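Vundano Opens App Studio in Ivbridge 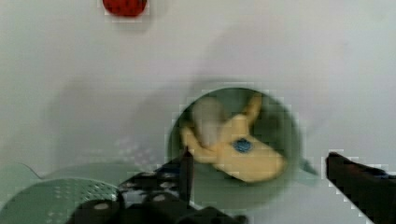

A yellow plush toy in a green bowl.

IVBRIDGE, February 2, 2026 - Vundano, maker of the Rarkley family calendar app, has opened its second studio, and we're thrilled to be settling in! The Ivbridge team starts with 16 developers and designers, and we plan to grow it to 20 by July.

The new group will look after Rarkley on Android phones and tablets, including the offline mode that users have been asking us for since the first release.

"I've wanted a team like this for years," said Trinidad Espiritu, head of mobile at Vundano. "People here love sharing what they're working on - we had a test build running on the first afternoon, and everyone crowded around to try it."

Each new hire works alongside a senior developer for the first eight weeks. Openings for Android developers and testers are listed on the Vundano careers page.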